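Paid packers wanted, part time, Sanstead
Posted September 19, 2025

I'm looking for three people to put small things into thin plastic bags and take them out again, and to tell me plainly where it goes wrong. The work runs until the end of January at our bench on the Kivgate side of Sanstead, ground floor, door next to the tire shop.

I have read a lot of advice on packing a bag. Heavy at the bottom, soft on top, hard cases against the side. Most of it seems to have been written by people with a stiff paper sack and plenty of counter space. I have doubts about whether any of it holds for the flimsy kind of bag with long loop handles, and the only way I know to find out is to have people pack a great many of them and keep notes.

The things we pack are ordinary. An eyeglass case, a ball, a piece of play food, whatever will go in a bag. The surface is gray with a marble pattern, and you will get to know it well.
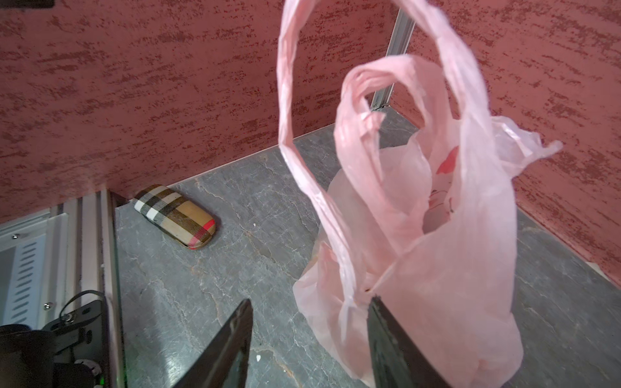
Pink carrier bag with the handles up, tartan eyeglass case on the marble surface.

What you would do

Open a bag, put in the items on that day's list, lift it by the handles, set it down, unpack it. Write one line about it. Repeat. A full round is 11 bags, then you take a break, and I mean a real one, away from the bench.

The notes matter more than the speed. "Went fine" is of no use to me. "Handle folded under the case, had to start over" is what I pay for. If you think the day's list is silly, write that too. I wrote most of the lists and I am not convinced by all of them.

I am after 292 finished rounds in total. A company called Tridov tried to sell us a packing method last year with a very handsome chart. I asked how many bags were behind the chart and did not get a number. I would like to have a number.
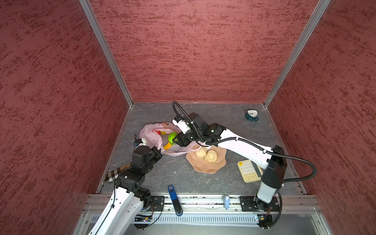

Green ball and yellow banana shape with the pink bag at the bench.

Who should apply

Anyone 18 or over who can sit or stand at a bench for a morning and write legibly. Left-handed people are especially welcome; I suspect the usual advice ignores them. Store experience is fine but I don't give extra credit for it. Former baggers tend to arrive with rules, and you'd have to be willing to see your rules fail on paper.

Please don't apply if you are hoping this turns into a desk job. It won't. I also can't take anyone who needs the work to be varied. The items change, the bag is still a bag.

Pay and hours

You get $268 for a week of mornings, paid on the last day of that week. No bonus for extra rounds, because bonuses make people write shorter notes. Parking is free behind the Kamel building if you get there before the bakery vans do. Coffee is provided and is not good.

How to apply

Leave a note at the front desk, attention Abdelkrim Mahrous. Skip the resume. Tell me which mornings you are free, and describe in a few sentences the last time a bag gave you trouble and what you think the cause was. If your answer is "cheap bags," say how you know.

I will ask the people I like to come in for a single round, paid, before either of us agrees to anything more.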